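Notebook, pensions modelling, 23 January 2025

Reran the drawdown model with the new Watel inflation table. The old one had been holding prices flat after age 85, on the cheerful assumption that the very old stop buying things. Fixed. Couples in the Altitz scheme now run dry 3 years sooner than in the September run, and I have lost the right to be smug about my own pot.

Settings, so I don't have to guess them again: 3000 paths, 30 years, charges taken monthly, state pension switched on at 67. Seed 466. Left the care-cost switch off. With it on, every chart looks like a staircase into a cellar, and Skoltard have asked for something they can show to members over lunch.

Still can't match the Illés spreadsheet. It pays the tax-free lump sum at the start of the year and mine pays it at the end, which explains roughly half the gap. The other half is hiding in column R, where somebody has typed a growth rate straight over the formula. No note, no initials.

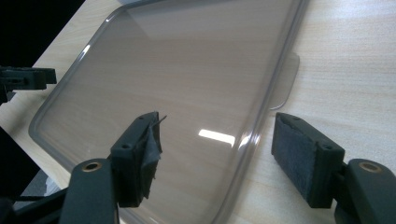
Shirin Naseri thinks I should stop chasing the spreadsheet and ask what people are meant to do with the answer. Her point was that a member of 58 who is told the pot may fail at 84 will either work longer or close the letter, and we have only modelled the first. Fair. I have no variable for closing the letter. Wrote "behaviour??" on the list under "tidy up folder names", where it will be perfectly safe.

Győző Kelemen wants the spending line to fall after 75, as people travel less. Tried it at one per cent a year. Results look much nicer, so I don't trust them. Need to see whether people spend less by choice or through running short, and the survey we hold doesn't ask.

To do: column R. Rerun with single members only. Check that the widow's pension starts in the month after death and doesn't wait for the next April, as I think it does at present.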